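Prisham Break Room Recordings: README

Contents

What the recordings are for
How they fit the work at Daltarberg
Tasks and labels
Sample stills
What changes for staff
Known problems
Use and contact

What the recordings are for

Prisham is a set of first-person recordings of people having tea and a snack in a sitting area and tidying up. Pralteo uses it to train the clearing robot planned for the staff lounge at the Daltarberg site, which is run by Van Loon. The recordings were made in a furnished room with a sofa and a low table, chosen to be close to the lounge in size and layout. No recording was made in the lounge itself.

How they fit the work at Daltarberg

Two lounge attendants on each shift serve tea, collect mugs and trays, wipe tables and empty bins. The robot will take over collecting and bin runs between 2 p.m. and the end of the late shift. Serving and wiping stay with the attendants.

The set holds 2000 clips in 5 task groups. Clips longer than 100 seconds have been split, and the parts share a clip number.

Tasks and labels

serve – tray put down or moved
eat – someone is eating or drinking, do not clear
collect – mugs, plates and packets taken away
discard – wrappers and other rubbish put in a bin
idle – hands in view, no task under way

The eat label matters most to the attendants. They asked for it after the first trial plan, which had the robot lifting any plate left alone for a few minutes. A torn piece of food in the hand counts as eat, even if the rest of the meal is on the tray.

Sample stills
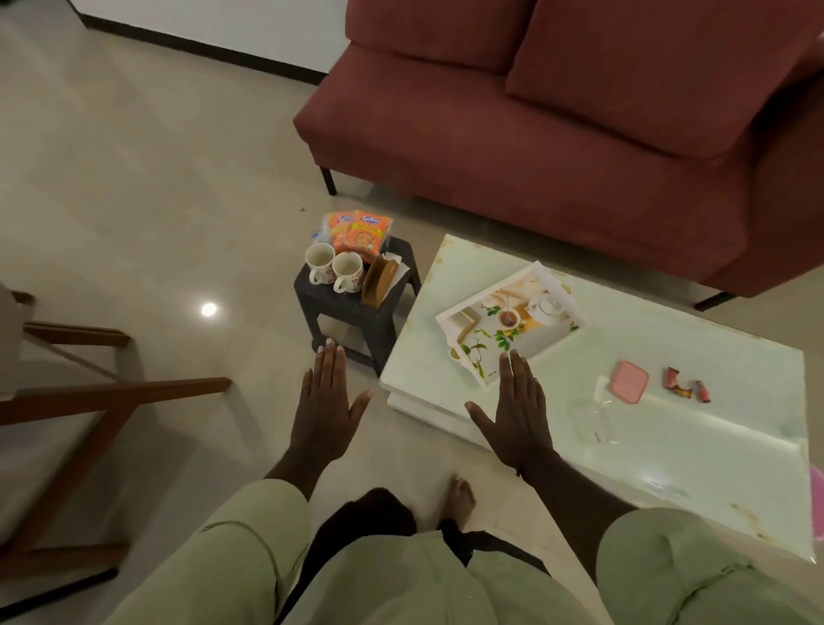
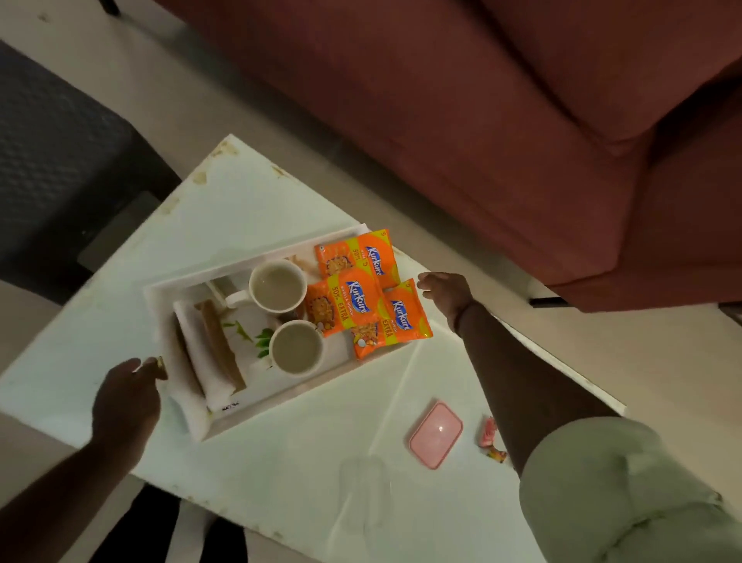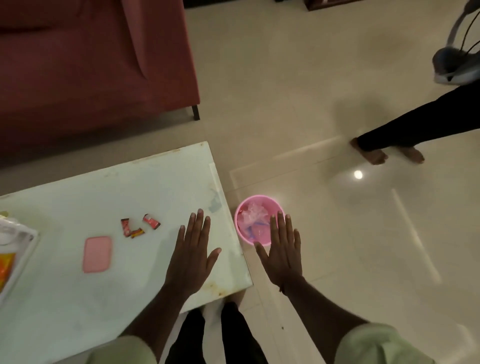 Stills from the low table by the sofa. First: mugs, snack packets and a paper bag on the stool, tray on the table. Second: tea, dosa and snack packets on the tray. Third: right hand over the pink wastebasket.

What changes for staff

Attendants keep their hours for the length of the trial. The time freed in the afternoon goes to stock orders and the front desk, and both attendants on a shift are trained for the desk before the robot starts. Either of them can stop it with the wall switch. Stops are logged by time only, with no name attached.

People using the lounge do not have to clear their own tables or sit anywhere in particular.

Known problems

Clear glass on a white top is often missed by the labelling tool. Check these clips by hand.
Small sweet wrappers are sometimes labelled as food.
Other people's legs and feet come into view in part of the set. Keep these clips – the lounge is a walkway at shift change.
Reflections of ceiling lights on glossy tiles have been marked as objects in older label files. Use version 5 or later.

Use and contact

The set may be used by Pralteo and Van Loon staff working on the Daltarberg trial. Ask the Prisham data desk before copying clips to any other project. Label corrections go in the shared sheet, with the clip number first.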